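Pukwood, November 16, 2020

4 min read

PUKWOOD OPENS ITS MAIL-IN KNITWEAR REPAIR SERVICE TO EVERYONE

Hi, I'm Hongmei Guo, and I run the repair room at Pukwood. They've let me write this one myself, so please forgive me if it wanders a bit!

Starting in December, anybody in the country can mail us a sweater, a cardigan, a scarf or a hat and we'll mend it. Until now we've only fixed things people carried in through the front door (or that their sisters carried in for them, which happens a lot). We ran a trial by mail over the summer and 300 pieces came through it, and I have to tell you I loved opening those packages. People write letters. They tell you who knitted the thing and which dog chewed it.

The service is called Dusham, after the street where our first shop was. You fill out a short form on the Pukwood site, tell us what's wrong, and pack your knitwear in any clean bag or box you've got at home. Mending starts at $8 for a loose button or a small snag. Bigger jobs get a price from us first, and we won't pick up a needle until you've said yes to it. If you say no, we mail your sweater back and there are no hard feelings.

A word on getting your clothes ready, as this is the part I get the most questions about. Lay the piece out flat on a bed in good daylight and go over it slowly with your hands. Check the cuffs, then the elbows, then the underarms, and then do up the buttons and see whether the front pulls. Put a safety pin next to anything you want us to look at – a bright one, please. Moth holes are sneaky and they love a back seam. 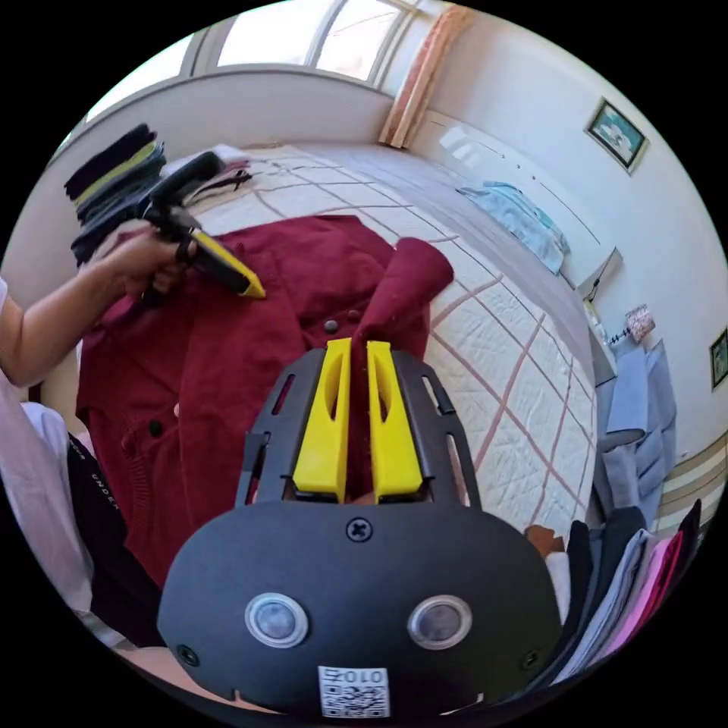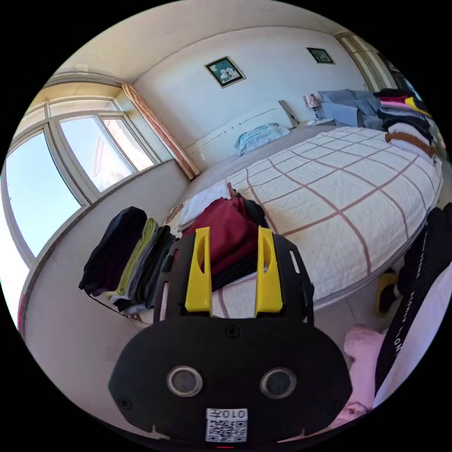
Photos courtesy of Pukwood

Please wash things before you send them, too. Cool water, a little wool soap, no wringing. Roll the sweater up in a towel and press on it, then let it dry flat, even if it takes two days and you need the bed back. We can't work on pieces that arrive unwashed, and the return postage would be on you, which I'd hate.

The yarn is coming from Caron – no, not a store, that's the farm up the valley where Alasdair and Innes Semple keep their sheep! The brothers have been spinning small batches for our repair room for years, and Innes dyes most of it in the old milking shed. He has 91 shades on his card at the moment and he'll argue with you over every gray. If we can't match your color, we'll say so, and you can choose between the closest shade and a patch that shows on purpose. I'm a big fan of the second option. I've got mustard elbows on a navy pullover and strangers stop me to talk about them.

"I used to sell that yarn to hand knitters and never saw it again," says Alasdair Semple. "Now Hongmei sends me pictures of where it ended up, and some of those sweaters are older than I am."

Phúc Quan is joining me full time for the mail-in work. He came over from Stiroris, where he finished knitwear by machine, and he can close up a dropped stitch faster than I can find my glasses. Buttonholes are his specialty, and he's very firm on the subject of stretched ones, so expect a note in your package if yours need help.

Hooman Ahmadpour, who heads up Pukwood, had this to add: "Hongmei asked me for a bigger table. By the end of the meeting she had a bigger table, a second mender and a mail room."

All true, and I still want better lamps.

The form goes live on the first of December. Turnaround should be two weeks for most mends, a little longer for anything with cables or lace. Reporters who'd like to visit the repair room or borrow a before-and-after piece can write to me through the press page on our site, and I'll answer you myself.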